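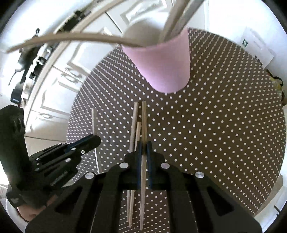
Hand-held gripper inspection, Ikstead bench, covers both units in the finger pad comparison and is to be completed before a unit goes back into use. The sheet is filled in from the operator's side, with one gripper in each hand where the item calls for it. For the thin-object items the reference grip is the one with the stick held close to upright between the two blue pads, its lower end extending down past the gripper body, and the other sticks left lying on the table. The screw heads on the black frame, one beside each finger and one on each lower arm, are the ones meant by "face screws" in section 2. Comments are by the inspector unless initials are given.

Inspection no. 74
Date: June 2025
Inspector: Elmarie Ngcobo (EN)
Operator: Byung-chul Bang (BB)
Reviewed by: Yolandi Kekana (YK)
Units: Ellton pads (unit E), Nel pads (unit N)
Results used: OK / OK with comment / Not OK / Not checked

1. Work area

1.1 Table stable, does not rock when leaned on
OK

1.2 Cloth flat, no folds within reach of the fingers
OK with comment. Cloth shifts when a stick is dragged along it instead of lifted. Clips requested at the last inspection and not supplied. Operator smooths the cloth by hand between runs, unit set down first.

1.3 Pattern on cloth acceptable for camera tracking
OK with comment. The small repeated dots gave no tracking losses on unit E. On unit N there was one short loss at low height. Cause not established. Plain cloth to be tried on the same run before anything is changed on the unit.

1.4 Cup or other target container stands without support
OK

1.5 Walkway behind the operator clear, doors closed
OK with comment. Cupboard doors on the operator's side were open on arrival. Closed by BB.

1.6 Cables outside elbow range
OK

2. Frame and fasteners (unit in hand, trigger released)

2.1 Face screws present, heads undamaged
Unit E: OK
Unit N: OK with comment. Light burring on one head at the lower arm. Screw still takes the driver. Replace at next strip-down.

2.2 Face screws tight
Unit E: Not OK at first check. The screw beside the left finger turned under light driver pressure. Tightened, marked with paint, rechecked after the run set. Mark had not moved. Changed to OK with comment.
Unit N: OK

2.3 Frame arms free of cracks, in particular at the inside corners of the cut-outs
Unit E: OK
Unit N: OK with comment. Faint line at one inside corner on the right arm. Does not open when the arm is flexed by hand. Could be a moulding line. YK: treat as a crack until compared with the spare frame from Skurkodside.

2.4 Handle secure, no twist against the body
Unit E: OK
Unit N: OK

2.5 No sharp edges where the hand rests
Unit E: OK
Unit N: OK with comment. Edge under the handle is rough. BB reports a sore spot on the second finger after a long set. File lightly, wipe clean, inspect again.

3. Fingers and pads

3.1 Fingers parallel when closed on nothing
Unit E: OK
Unit N: OK

3.2 Pads fully bonded, no lifting at tips
Unit E: OK
Unit N: Not OK. Left pad lifts at the tip when pushed with a fingernail. Re-bonded with the Nel adhesive and left overnight. Second check OK. Result stays as Not OK on this sheet because the thin-object runs had been started before the fault was found — see 5.4.

3.3 Pad surface clean
Unit E: OK
Unit N: OK
Comment for both: wood dust collects on the pads during stick work. Wipe every 6 cycles. Dry cloth only. Alcohol wipes are not to be used on the Ellton pads until the supplier has answered our question.

3.4 Pads show no cuts or grooves
Unit E: OK with comment. Shallow line across the right pad where tapered sticks are held. Line fades when the pad is left open.
Unit N: OK

3.5 Pinch point clearance
OK for both. Operator keeps the free hand on the handle of the second unit or off the table. No fingers between the pads to straighten a stick, including with the trigger released.

4. Trigger and travel

4.1 Trigger returns fully without help
Unit E: OK
Unit N: OK with comment. Slower than unit E on return. Within limit. Mandla Jacobs suggests a dry lubricant on the guide; not applied yet, as it would change the unit partway through the comparison.

4.2 Full travel with no grinding or steps
Unit E: OK
Unit N: OK

4.3 Force at the trigger comfortable for a full set
OK with comment. BB prefers unit E. Zinhle Shezi, who has smaller hands, prefers unit N and found unit E hard to hold closed at the end of the set. Both opinions recorded. No measurement made.

5. Thin-object runs

5.1 Sticks inspected for splinters before use
OK with comment. One stick rejected and broken in half so it does not go back into the box.

5.2 Pick from the table, stick lying flat
Unit E: OK
Unit N: OK with comment. Tends to push the stick sideways before it closes. Works better when the tips approach from the thick end.

5.3 Pick when sticks lie close together
Unit E: OK with comment. Takes a neighbouring stick along if the tips are opened too wide. Operators to open only as far as needed.
Unit N: OK with comment. Same behaviour, more often.

5.4 Hold upright, then place in container
Unit E: OK. No drops.
Unit N: Not OK. 4 drops, all before the pad was re-bonded. These runs are not to be used in the comparison. Repeat the full set.

5.5 Sticks held with the point away from the face
OK with comment. BB leans in when placing. Reminded twice. Safety glasses are now required for this section, for the operator and for anyone standing at the table.

5.6 Second unit parked or held steady while the first one carries
OK with comment. With a unit in each hand the idle one drifts inward over the table. No contact between units during this inspection. Keep the idle jaw pointing down and open.

6. Records

6.1 Cycle counter read and noted
Unit E: 189
Unit N: Not checked. Counter was reset when the pad was re-bonded. Previous value not written down. From now on the counter is read before any repair.

6.2 Recordings named with unit letter and inspection number
OK with comment. Two files from unit N were saved under E. Renamed by EN, old names kept in the log.

6.3 Faulty runs marked
OK

7. Release

Unit E: released for continued use. Check the painted screw at the start of each day.
Unit N: held. To be released by YK when the following are closed:
Line at right arm compared with spare frame (2.3)
Edge under handle filed (2.5)
Re-bonded pad checked again after a full set (3.2)

Open points not tied to a unit
Cloth clips — ordered again through Ellton with the next pads.
Plain cloth for 1.3 — Zinhle Shezi to bring one.
Question on alcohol wipes — Mandla Jacobs to follow up in July if there is no answer.

YK, on review: item 5.4 may be repeated on unit N before the burred screw in 2.1 is replaced. It may not be repeated before 2.3 is closed. Sheet accepted with these comments.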